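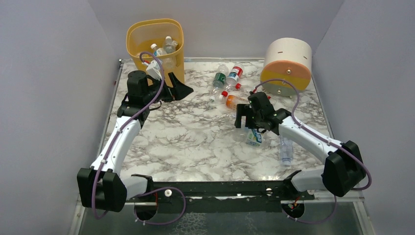
Week 6: Reading a Sleep Study Without Losing Sleep Over It

Before class, read the Fateston paper and the two-page press release that went out with it. Read the paper first. Most of you will do it the other way round, and you'll spend the rest of the week seeing in the paper what the release told you to see.

1. The claim

The press release says that people who used the Trulix bedside lamp "slept better." The paper says that people who used it reported a higher score on a sleep questionnaire after 30 nights. Those are two different statements, and only one of them was tested.

What is "better" sleep? Longer? Deeper? Fewer trips to the bathroom? A person can feel rested after a short night and awful after a long one. The questionnaire rolls all of this into a single number between 0 and 100, and the authors never say how large a change a sleeper would notice. Keep that in mind when you get to the results table.

2. Who was in it

The authors sent invitations to 621 people and ended up with 150 who finished. The flow chart is on the fourth page and it is worth more of your time than the whole discussion section.

Things to ask about the missing people:

Did they say no at the start, or did they drop out later?
Were more of them in the lamp group or in the comparison group?
Did anyone ask them why?

The paper answers the first question and goes quiet on the other two. I am not saying the authors hid anything. Journals have page limits and people get tired. But a person who hates the lamp puts it in a closet and stops filling in forms, and a person who likes it keeps going. If that happened even a little, the lamp group's average goes up and no one's sleep has changed at all.

Note also how people were found. The invitation went to customers on a mailing list who had already bought something for sleep. They may be unusually bad sleepers, or unusually hopeful shoppers. Probably both.

3. Compared with what?

The comparison group got nothing. They carried on as usual and filled in the same forms. The lamp group got a lamp, a booklet on bedtime habits, and a friendly reminder every evening at 9:30 p.m.

Suppose the difference is real. Which of the three did it? A fair test would have given the other group the booklet, the reminder and an ordinary lamp. The Bassi study from Week 4 did something close to this with herbal tea, and you will remember how small the effect got.

There is one more problem. People who sign up for a study because they are sleeping badly tend to sign up during a bad stretch. Bad stretches end. Scores drift back toward normal with or without a lamp, and that is why the before-and-after chart on the cover of the press release tells you almost nothing. Look at the gap between the groups and ignore the climb.

4. Who paid

The lamp maker did. I don't think this settles the matter, and I will mark you down if your write-up stops there — "they were paid" is a reason to look harder at the methods, and then you have to go and look. Check whether the main outcome was named in advance. Here it was, to their credit. Then check how many other outcomes turn up in the abstract that were not.

5. The other side

The Elladero review, in your packet, is very hard on this study, and some of you will enjoy it too much. Apply the same questions to it. It leaves out two trials that found a benefit and gives one short sentence of explanation. Doubt that only runs in one direction is a kind of loyalty.

For next time

Write one page. State the strongest claim you think the Fateston data can support, in words your aunt would understand. Then list what you would need to see before spending your own money on the lamp. Do not use the word "proven." Do not use "significant" unless you say which meaning you intend.

Bring a printed copy of the flow chart with your notes in the margin. We will start from the dropouts and work backward.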